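Got a few weeks with the Woltstead two-arm bench kit now, so a thread for anyone pricing one up. I paid for it myself. 1/7

What you get: two arms on one rail, grippers, a small camera bracket, the control boards and a box of cables. The booth panels are an add-on. I bought them and I'd buy them again, mainly for keeping my shelves out of the camera view.

Assembly took me two evenings. The rail and posts went together fine. The manual has the shoulder bolts in the wrong order on page 7, so read ahead before you tighten anything. Support at Woltstead says a corrected page went up in September. I haven't checked.

Calibration is the slow part. Each arm has to be zeroed alone, then the pair together, and if you bump the rail you do the pair again. Budget about 2 hours the first time. I can do it in 25 minutes now with the checklist taped to the bench.

Software is Seyoum, the free tier. Recording and replaying a move is easy. Getting both arms to work close together without one stopping for the other took a lot of fiddling with the speed limits. I run both at the slower setting and leave it there.

Evanthia Sotiropoulos asked about cable routing. Mine run along the outside of the upper links. Leave more slack at the wrist than the manual shows. I pulled a connector loose in the first week and had to wait for a replacement from Prilbridge, who handle the spares.

I also looked at the Rernbridge kit. It's cheaper and the grippers open wider, but the arms come on separate bases and you have to square them up yourself. If you only need one arm, get that one.

Would I recommend the Woltstead? Yes for a small lab or a serious hobby bench. No if you want to unpack it and have it working the same day. The price is fair for what's in the box, and the paperwork needs another pass. Happy to answer questions on setup. 7/7 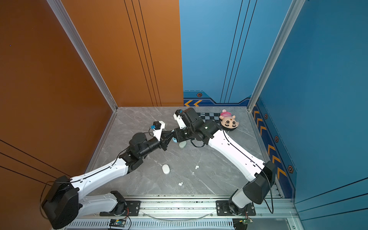 Both arms working close in, booth panels fitted.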